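홈 » 작업실 노트 » 그리퍼 관리

핸드헬드 그리퍼 고무 패드 갈고 핑거 정렬 맞추기 (옷 개기 작업용)

2026년 9월 24일

지난번 글에 댓글로 "패드는 언제, 어떻게 가세요?"라고 물어보신 분이 계셔서 이번엔 그 얘기를 좀 길게 해 볼게요. 저는 손으로 들고 쓰는 그리퍼로 옷 개는 동작을 모으고 있는데요, 컵이나 블록을 집을 때는 멀쩡하던 패드가 옷으로 넘어오면 금방 티가 나더라고요. 천이 스르륵 빠지거나, 한쪽 모서리로만 집히거나, 놓을 때 실밥이 딸려 오거나요. 저는 마지막 게 제일 싫어요.

제가 쓰는 건 Bonsu 핑거 세트에 Hirkus 고무 패드 조합이에요. 다른 핑거를 쓰셔도 삼각형 틀에 패드를 붙이는 방식이면 순서는 거의 같을 거예요. 핀 굵기나 나사 규격은 꼭 본인 것으로 확인하시고요!

준비물

- 새 패드 2장 (양쪽을 같이 갈아요. 한쪽만 갈았다가 두께가 달라서 고생했어요)
- 소독용 알코올, 보풀 안 나는 천
- 플라스틱 헤라 (쇠로 된 건 틀을 긁습니다)
- 얇은 양면테이프. 두꺼운 폼 테이프는 안 돼요
- 작은 육각 렌치
- 종이 한 장, 안 입는 바지 한 벌

1. 지금 상태부터 적어 두기

바로 떼지 마시고 먼저 사이클 수를 적으세요. 저는 열고 닫은 횟수를 프로그램에서 세게 해 놨는데, 이번에 떼어 낸 패드는 2,562회였어요. 원래는 1,000회마다 들여다보고 상태가 괜찮으면 계속 쓰는 식인데, 중간에 한 번 건너뛰었습니다. (네, 게을러서요.) 표면이 반질반질해졌으면 갈 때가 된 거예요. 손톱으로 살살 긁었을 때 미끄러지기만 하고 걸리는 느낌이 없으면 저는 그냥 갈아요.

그리퍼를 다 닫은 상태에서 패드 사이를 옆에서 보고, 어느 쪽으로 틈이 생기는지도 메모해 두세요. 나중에 정렬할 때 이 메모가 정말 도움이 돼요.

2. 헌 패드 떼기

전원 끄고, 케이블 빼고 시작합니다. 패드 아래쪽 모서리에 헤라를 밀어 넣고 천천히 올라가세요. 확 잡아당기면 핑거가 옆으로 휘어요. 삼각형 틀은 창처럼 뚫린 부분이 있어서 눌렀을 때 휘는 게 정상이긴 한데, 옆으로 비트는 힘에는 약해요. 저는 작년 1월에 급하게 뜯다가 왼쪽 핑거를 하나 해 먹었고, Tranolstead에서 새 부품이 올 때까지 11일을 손가락만 빨고 있었어요.

테이프 찌꺼기는 알코올 묻힌 천을 잠깐 대고 있다가 밀면 잘 벗겨집니다. 다 닦은 면은 손으로 만지지 마세요. 손기름 묻으면 처음부터 다시 닦아야 해요.

3. 핀 확인

패드를 붙이기 전에 핑거 위쪽 핀을 하나씩 손끝으로 눌러 보세요. 쑥 들어가거나 빙글빙글 돌면 헐거워진 거예요. 핀이 튀어나와 있으면 옷 작업에서는 니트 올이 걸립니다. 단단한 물건만 집을 때는 전혀 몰랐던 문제라 처음엔 패드만 의심했어요. 핀 머리가 다 같은 높이인지 옆에서 한 번 보시고, 하나만 올라와 있으면 아래쪽을 받치고 눌러서 맞춰 주세요. 망치는 쓰지 마시고요.

4. 새 패드 붙이기

패드를 먼저 대 보고 위치를 잡은 다음에 테이프 비닐을 벗깁니다. 끝에서 시작해서 손잡이 쪽으로 내려오면서 붙이면 기포가 덜 생겨요. 양쪽 패드 끝이 같은 높이에 와야 해요. 이게 어긋나면 얇은 티셔츠를 집을 때 한쪽 패드가 천 밑으로 파고들어요.

붙였으면 종이를 접어서 사이에 끼우고 그리퍼를 닫은 채로 한 시간 정도 둡니다. 저는 이 시간에 커피 마시고 빨래 가져와요 ㅎㅎ

5. 좌우 정렬

다시 전원을 넣고 종이 한 장을 물려 보세요. 종이를 위로 당겼을 때 똑바로 저항이 느껴지면 된 거고, 한쪽으로 돌면서 빠지면 핑거 각도가 틀어진 거예요. 핑거 뿌리 쪽 나사를 반의반 바퀴만 풀고, 손으로 살짝 밀고, 다시 조이고, 또 물려 보고. 귀찮지만 반복하는 수밖에 없어요. 나사를 완전히 풀면 기준이 사라지니까 절대로 다 풀지 마세요.

종이로 맞춘 다음에는 영점도 다시 잡아야 합니다. 패드 두께가 바뀌었으니까 예전 영점으로는 "다 닫힘" 위치가 안 맞아요. 다 닫은 위치에서 한 번, 다 연 위치에서 한 번 저장하면 끝이에요.

6. 바지 허리로 시험하기

여기가 제일 재밌는 부분이에요! 종이 테스트를 통과해도 막상 옷에서는 다를 수 있어서 저는 꼭 고무줄 허리 바지로 마무리 시험을 해요. 고무줄 허리는 주름이 촘촘해서 두껍고, 물렸을 때 도로 펴지려고 하거든요. 여기서 안 미끄러지면 웬만한 옷은 다 됩니다.
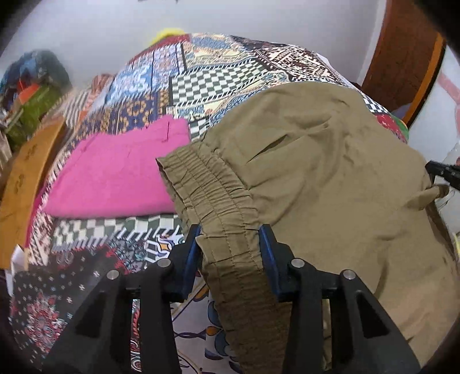
카키색 끈 바지의 고무줄 허리를 파란 패드 두 장으로 물린 모습.

볼 건 패드가 천을 양쪽에서 마주 누르고 있는지예요. 한쪽 패드만 닿고 반대쪽은 핑거 틀이 먼저 닿는다면 5번으로 돌아가세요. 잘 물렸으면 그대로 천천히 들어 올려서 허리가 밀려 내려가는지 봅니다. 저는 박음질 줄이 여러 개 있는 바지를 좋아해요. 줄이 자처럼 보여서 조금만 밀려도 바로 알 수 있거든요.

같은 자리만 계속 집지 말고 허리 가운데, 옆선, 주머니 입구도 한 번씩 집어 보세요. 주머니 입구는 천이 겹치는 데라 패드 끝이 들리는지 확인하기 좋아요. 그다음엔 얇은 옷으로도 해 보시고요. 두꺼운 데서 잘 되는데 얇은 데서 안 되면 대부분 영점 문제였어요.

바닥은 책상보다 침대가 낫더라고요. 실제로 옷 갤 때처럼 푹신하게 눌리니까 핑거 끝이 어떻게 파고드는지 볼 수 있어요. 대신 이불까지 같이 집는 일이 생기니 들어 올릴 때 밑을 한 번 보세요.

7. 카메라 쪽도 한 번

핑거를 만졌으면 화면에서 핑거가 보이는 위치도 달라져 있을 수 있어요. 작업 전후로 다 닫은 상태를 한 장씩 찍어서 겹쳐 보세요. 핑거 끝이 눈에 띄게 옮겨 갔으면 카메라 보정을 다시 하는 게 마음 편합니다. 렌즈에 알코올 튄 자국 없는지도 보시고요. 저는 그걸 모르고 반나절 치를 날렸어요...

자주 막히는 부분

패드가 하루 만에 들떠요: 십중팔구 덜 닦였어요. 특히 틀 안쪽 모서리에 찌꺼기가 남아 있는 경우가 많아요.

새 패드가 너무 끈적해서 천을 안 놔요: 면 티셔츠를 스무 번쯤 집었다 놓으면 가라앉습니다. 파우더는 바르지 마세요. 나중에 뭉쳐요.

한쪽 핑거만 많이 휘어요: 좌우를 바꿔 끼워 보세요. 휘는 쪽이 따라 바뀌면 핑거 자체가 피로해진 거고, 그대로면 뿌리 나사 쪽입니다. 이 방법은 Plerkbridge 모임에서 Irina Matei 님한테 배웠는데 진짜 시간 많이 아꼈어요.

닫을 때 딱딱 소리가 나요: 저는 핀이었어요. 3번 다시 보세요.

새로 간 날짜랑 사이클 수는 마스킹테이프에 써서 손잡이 안쪽에 붙여 두시면 편해요. 다음 글에서는 손잡이 쪽 배터리 커넥터 바꾼 얘기를 올릴게요. 다른 패드 써 보신 분 계시면 댓글로 좀 알려 주세요!

태그: 그리퍼, 패드 교체, 정렬, 옷 개기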